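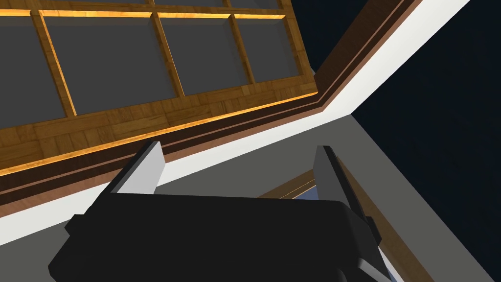 The Pink Bumps on Bean Roots

Last August I pulled up a bean plant that had finished making beans, and I gave it a good shake to get the dirt off. The roots were covered in little round bumps! My first thought was that the plant was sick. I showed it to my neighbor Ngaio Whitelaw, who has been growing vegetables in Planavbridge since before I was born, and she laughed and told me to cut one open with my thumbnail.

It was pink inside. Pink like the inside of your lip.

I've been a bit crazy about root bumps ever since, so let me tell you what they are.

They're called nodules (say it NOJ-ools). A nodule is a tiny home that the plant builds in its root, and the ones who live in it are bacteria. You may have heard of bacteria as the germs that give you a sore throat, but there are loads of different kinds and most of them have no interest in your throat at all. The ones in bean roots are called rhizobia (rye-ZO-bee-uh). One of them is so small you need a microscope to see it, but a nodule holds a gigantic crowd.

So what are they doing in there?

Plants need something called nitrogen. They use it to make leaves and stems and seeds, and if they run short they turn yellowish and stay small. Now, the air around you right now is mostly nitrogen. More than three quarters of it! You'd think plants would be all set, but they can't use it the way it comes. In the air, nitrogen goes around in pairs, two atoms holding on to each other super tight, and a plant has no way to pull them apart.

Rhizobia can do it. They split the pair and turn the nitrogen into a form the plant can use, and scientists call this "fixing" nitrogen. I always thought that was a funny word for it, as if the nitrogen had been broken.

It's hard work, and the bacteria need food to keep going. The plant makes sugar in its leaves using sunlight, and it sends some of what it makes down to the roots to feed them. When two living things help each other out like this, it's called mutualism.

How do they find each other in all that dirt? By chemistry! The bean root leaks out a kind of chemical message, and rhizobia nearby pick it up and send a message of their own back. Then a root hair (those are the super fine fuzzy bits on a root) curls around the bacteria, and they travel inside through a little tunnel. The root starts growing a bump around them, and after a few weeks you can see it without a magnifying glass.

And the pink? Splitting nitrogen only works if there's hardly any loose oxygen around, but the bacteria still need a little oxygen to stay alive. So the nodule is full of stuff that grabs oxygen and hands it out bit by bit. It's a cousin of the stuff that makes your blood red, and it has a great name: leghemoglobin. A nodule that's pink or red inside is usually busy working. White ones may be too young, and green or brown ones are usually old and finished.

Beans aren't the only plants that do this. Peas do, and clover, and peanuts, and they all belong to one big family called legumes. Carrots and tomatoes don't make nodules, so don't go pulling up your tomatoes to check (I did, sorry, tomato).

If you want to look for yourself, clover is the easiest. Ask a grown-up if there's a patch you can dig in. Loosen the soil with a trowel and lift the whole plant out gently, because nodules snap off if you yank. Swish the roots in a bowl of water and look along the thin ones. Clover nodules are much smaller than bean nodules, so a magnifying glass is handy. Wash your hands when you're done.

Mine went back in the ground afterward, and so did the old bean plant, chopped up small. As it rots, the nitrogen in it goes into the soil for whatever grows there next. I'm trying spinach.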